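5.4 Handling soft bags and pouches

This section applies to Pultum two-finger grippers fitted to the Prarano arm, software release 3.2 and later. It covers fabric bags, zip pouches, racket cases and similar items with little or no rigid structure. For boxes and trays, see 5.3. For items with a handle designed to carry load, see 5.5.

Read section 2 (Safeguarding) before starting. The cell risk assessment must list soft goods as a permitted item class. If it does not, stop and contact the person responsible for the cell.

5.4.1 Before you start

1. Set the mode selector to MANUAL REDUCED and confirm that the status line on the pendant reads REDUCED.

2. Test the enabling switch in all three positions. The arm must stop on full release and on full squeeze.

3. Inspect both finger pads. Replace a pad that is split, glazed or lifting at a corner. Pads are replaced in pairs, part number 1059.

4. Wipe the wrist camera lens with a dry lint-free cloth. Do not use solvent.

5. Check that the work surface is clear of cables within the reach envelope. Cables on adjoining desks count if the arm can reach them at full extension.

6. Close all zippers on the item. Tuck in straps, cords and pull tabs longer than the finger width.

CAUTION: Empty the bag of sharp or pressurized contents before any trial. Closing force is transmitted directly through thin fabric.

5.4.2 Choosing the grasp point

Grasp across a seam or piped edge where possible. Piping gives the pads a defined ridge to close on and reduces creep during the lift. A narrow end of the bag is preferred over a wide flat side if the seam there is sound.

Do not grasp on:
– clear plastic windows, which crease and may crack
– open-weave mesh panels, which can snag on the finger edges
– zipper pulls or sliders
– printed logos, if the item is to be returned in saleable condition

A pocket may lie between the fingers provided it is flat and empty. A raised pocket hem can catch on a finger tip during the approach. Bring the fingers in parallel to the hem, or approach from the closed end of the pocket.

Note: Glare on clear plastic is often read by the depth filter as a hole. If the preview shows a gap where the window should be, mask the region by hand (menu VISION > MASK). Lowering the exposure is a second choice, as it also darkens mesh and black trim.

5.4.3 Teaching the grasp

1. Jog the arm to the approach position, with the fingers open and the tool at least 300 mm from the item.

2. Select SOFT ITEM on the pendant. The closing force limit changes to the soft item default.

3. Rotate the wrist until the fingers lie on either side of the chosen seam. The camera turns with the wrist, so the preview may show the room on its side. Use the tool axes on the pendant for jogging and ignore the apparent horizon.

4. Lower the tool in steps. Stop when the fabric is between the pads and the finger tips are clear of the work surface.

5. Close the fingers using CLOSE SLOW. Watch for fabric bunching ahead of the pads.

6. Save the position. Enter the item name and your initials in the log.

7. Carry out a test lift at reduced speed and hold. If the item creeps, release it and move the grasp point before you consider raising the force.

WARNING: Do not straighten fabric by hand while the fingers are powered. Release the enabling switch, wait for the drive indicator to go out, then reach in.

5.4.4 Changing the force limit

The soft item limit may be raised only by a person with level 2 access. Each change is recorded with a reason and countersigned. At the Starnwood site the countersignatories are Zanele Joubert and Mandla Adams. Changes made to get past fault 213 (slip detected) are not accepted until the pads have been inspected and the grasp point has been retaught.

Fault 57 (finger obstruction) during closing usually means a strap or folded hem is trapped behind a pad. Open the fingers fully, clear the fabric by the procedure in the warning above, and repeat from step 4 of 5.4.3.

5.4.5 Records

Keep one preview image with each saved grasp. The image should show both fingers and enough of the item to identify the seam or edge used. Revision 06/05/2023, checked by T. Xaba.

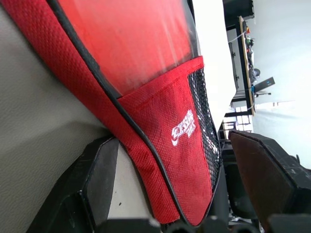
Figure 5-7. Wrist camera view, red mesh bag with piped edge, gripper fingers on either side.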